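La casa de Nillavach la heredé yo porque mi hermana no la quiso, así de sencillo. Bueno, y porque el notario, un tal Benoît Mallet, me llamó tres veces en una misma tarde y a la tercera ya me dio apuro decirle que no. Me preguntó si sabía tocar el acordeón. Le dije que no. "Pues vaya", contestó, y me dio cita para firmar.

Mi tío Anselmo había tocado en todos los bailes del valle durante veinte años, y en el pueblo lo recordaban por un vals que no tenía nombre y que él no quiso enseñarle a nadie. Ni a mi padre, que se lo pidió de rodillas la víspera de casarse (mi madre lo cuenta todavía, con el delantal puesto y muy seria, como si fuera de misa).

Llegué el 7 de agosto, con un calor de mil demonios y una maleta en la que había metido, no sé por qué, dos jerséis.

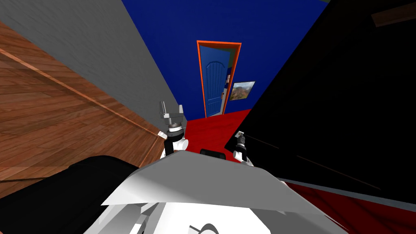 El vals lo oí la primera noche. Estaba yo en la cama, sin sábana, pensando en las escrituras, y de pronto alguien lo silbaba en la calle, despacito, parándose siempre en el mismo sitio, como quien se atasca en un escalón. Me levanté descalza y crucé el cuarto del fondo, el de la pared azul, que tiene el marco de la puerta pintado de naranja chillón y la puerta azul también, con su parte de arriba en arco -- mi tío y los colores, qué os voy a contar. La dejé entreabierta para oír mejor. Y nada, silencio. Me quedé allí plantada mirando el cuadrito de las montañas rojizas hasta que me entró frío en los pies, en pleno agosto.

A la mañana siguiente bajé al bar Fornau y pregunté quién silbaba. El dueño se puso a secar un vaso que ya estaba seco.

--Será el viento --dijo.

--El viento no hace valses.

--En este pueblo igual sí.

Total, que me tomé el café y me volví a casa a buscar. Porque yo soy de buscar, no puedo evitarlo. Abrí cajones, levanté colchones, vacié una lata de galletas llena de botones. El acordeón apareció debajo de la escalera, un Codska viejísimo con el fuelle rajado, y dentro del estuche había recibos, un pañuelo y quince cartas atadas con un cordón de zapato. Todas empezaban igual: "Querido Anselmo, aún no me sale la segunda parte". 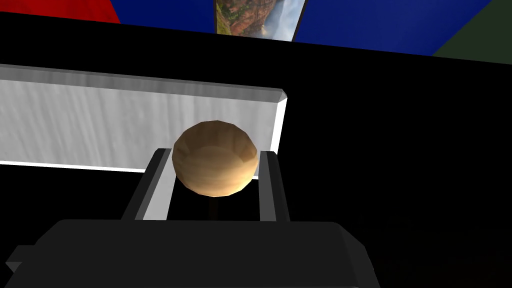 Las cartas las firmaba Vusumuzi Rampersad, y venían de un barco, el Nkosi, y de cada puerto en que el barco se iba parando. Por lo que entendí, se habían conocido un octubre, en una fonda de la costa, y el vals era a medias: la primera parte de mi tío, la segunda del otro. O sea que no es que Anselmo no quisiera enseñarlo. ¡Es que no lo tenía entero! Se pasó la vida tocando la mitad y repitiéndola, y la gente bailando tan contenta sin enterarse.

Leí las cartas de un tirón, sentada en el suelo, comiendo melocotones encima del fregadero cada vez que me levantaba a estirar las piernas. En la última no ponía casi nada. Decía que había dejado el mar, que tenía las rodillas hechas polvo y que, si a Anselmo le parecía bien, iría a Nillavach a terminarlo en persona. Llevaba fecha de hacía seis semanas. Mi tío ya no pudo leerla; alguien la habría guardado con las demás.

Esa noche no me acosté. Saqué una silla a la calle, puse el acordeón en el regazo y esperé, muerta de sueño y bastante ridícula, con uno de los jerséis por encima.
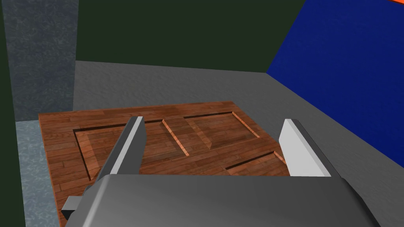
Según Vusumuzi, el error de mi tío estaba en el compás donde los dos se paraban siempre, que había que dejarlo respirar y entrar después más bajo, casi con vergüenza. Me lo explicó desde la acera de enfrente, sin saludar siquiera, apoyado en un bastón. Llevaba una semana en la pensión y no se había atrevido a llamar a mi puerta.

--Yo no sé tocar --le avisé.

--Ya se nota. Lo tiene usted del revés.

Le di la vuelta. Él cruzó la calle, que le costó lo suyo, y se sentó en el escalón. Silbó la primera parte, se paró donde siempre, y luego siguió.

En el Fornau encendieron la luz.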